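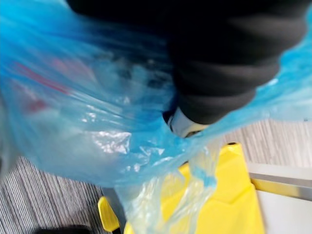 Thin film bags fail at the neck far more often than at the bottom seam. I have been keeping notes on this since the spring, when I took over the soft recycling at the Findberg building, and the notes now cover 125 bags. The blue ones are the most common: translucent, light enough that a yellow surface behind them shows through greenish, and inclined to bunch into a rope of vertical folds as soon as they are held from above. Once the film has gathered like that, all of the load runs through a few square inches of plastic. The rest of the bag is along for the ride.

The building has 6 floors and one collection point on each. Until this year every floor used whatever bags the last person had bought. I found four widths and at least three thicknesses in the same closet, along with an unopened carton of 3,000 produce bags that somebody at Arley had passed on to us. Produce bags are fine for produce. They are too short to close over anything bulky, and the film is so light that the corner of a cereal box goes through it.

What I wanted was a single bag and a single way of closing it. Femke Michiels, who shares the collection rota with me, wanted a drawstring. I priced the drawstring bags and dropped the idea, although I admit they close well. The tape takes up room at the top of the bag, the tape itself has to be cut off before the film can go in with the other film, and people do not cut it off.

So we compared three closures using ordinary bags.

The first was the plain overhand knot in the gathered neck. It holds. It also uses up five or six inches of bag, and people who have overfilled the bag tie it anyway, with the film stretched over the contents. Stretched film whitens and thins before it tears, so the whitening is a useful warning if you happen to look for it. Most of the split necks in my notes are from this group.

The second was the two-corner knot, where opposite corners of the opening are tied across the top. It gives a good handle and leaves two gaps. For dry packaging the gaps are harmless. For anything with a residue in it they are a nuisance, and I would not use it on the ground floor, where the bags stand overnight.

The third was the twist and tuck: squeeze the air out, gather the neck, give it three full turns, fold the twisted part over and put a band around it. This is slower. It took me around 20 seconds a bag once I had stopped dropping the bands. It uses the least film, it can be undone without tearing, and the band goes back in the jar.

Air is a separate matter and makes more difference than I expected. A bag closed with the air in it is roughly twice the volume it needs to be, it will not stack, and it bursts when the next one is dropped on it. Press from the bottom up with a flat forearm. Pressing from the top down only moves the air into the corners, and if there is anything sharp in there the corner is where it will come out.

Printed bags inside clear bags are another source of arguments. Red and pink printing shows through blue film well enough that you can tell something colored is in there, though seldom what it is. Darnell Dvorak on the fourth floor would like everything sorted by color before bagging. The depot does not ask for it and I have not added it to the sheet.

Current practice, as posted in the closets on Aug 16, 2023:

Fill to two thirds. Leave a hand's width of empty film above the contents.
Press the air out from the bottom.
Three turns, fold, band.
Lift with one hand at the neck and the other under the base.
No glass, no batteries, no food trays that have not been rinsed.

The two-handed lift is the line that gets ignored — I ignore it myself on the stairs when I am carrying a bag in each hand. Of the last batch, two split at the neck, and both were mine.

I still have 2,641 of the produce bags. Hinojosa may take a few hundred for the seed swap. The bands are from Flitesgate, the wide ones, and they have started to perish in the jar by the window, so the jar has moved to the shelf under the sink.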